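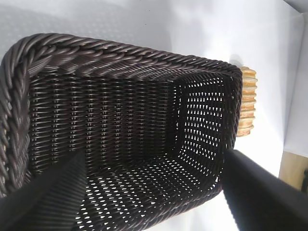

3.2 What people keep in the basket, and why it stays there

I'll admit I came into this part of the study thinking baskets were boring. I wanted to talk about drawers! But when I went back through the home visits in Skernside, baskets kept turning up in my notes, on shelves, under benches, next to the back door, and people had a lot more to say about them than about any drawer. So this section is longer than I planned.

We visited 33 homes and logged 1,742 small items that somebody had put "away" (their word, and we let them decide what it meant). I did most of the Skernside visits myself and Beat Oberholzer did the ones in Sostutley, using the same sheet. We asked each person to show us a container they used every day and then talk us through it, with no time limit. Most talks ran around 40 minutes. One went way past that and included lunch.

The thing I hadn't thought about was the weave. I had one box on my sheet that said "basket," and by the second visit I was scribbling in the margins, so we split it into closed weave and open weave. Then we got stuck, as plenty of baskets are both. Figure 4 shows the kind I mean: dark brown, rectangular with rounded corners, a tight weave on the long wall and a much more open lattice on the short end wall and the floor. Light comes right through those little gaps. We ended up coding the walls and the floor separately, and I wish we had done that from the start (Beat had to redo a whole stack of sheets, sorry again, Beat).

Floors matter more than I would have guessed. People with a lattice floor told us about hairpins, pen caps and loose screws working their way down and through, and several had put in a liner, usually a dish towel or a piece of cardboard cut to fit. One woman in Sostutley kept hers unlined on purpose for garlic and onions, so the papery bits would drop out onto the shelf where she could wipe them up. I love that. Under our first version of the codes her basket would have counted as "leaks," as if it were broken.

Rims came up too, mostly when people talked about carrying. A thick braided rim like the one in the figure gives you something to hook your fingers over, and people who had one often said they just grabbed the edge and went. Those with thin rims talked about using both hands, or about leaving the basket where it was and taking things out one at a time. I can't say from 33 homes that the rim changes how often a basket gets moved, and the Weerakoon checklist we borrowed has no item for it. We added one to the Stallholm follow-up, along with a question about liners, and those answers are covered in Section 5.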